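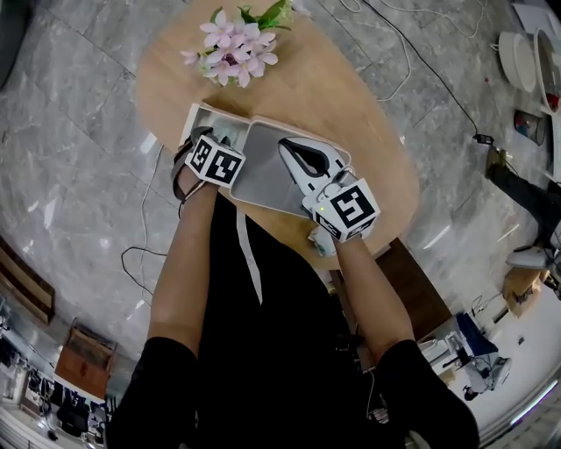
**Nimura Platform Tools** | team news

September 24, 2022

Lolier 4.2 is out. Main change: the rename refactoring now follows calls through interfaces, so no more half-renamed methods after a merge. Ticket 1719 is closed, finally. It had been open since July.

Also in this one: "extract class" keeps your comments. Unused imports get cleaned up on save, off by default, switch it on in settings. Two old menu items are gone, both were duplicates.

Known problem, the Drelletti plugin crashes if you undo a rename twice in a row. Fix is in review. Untill then, commit before you rename.

Upgrade notes are on the wiki, questions to the teams channel.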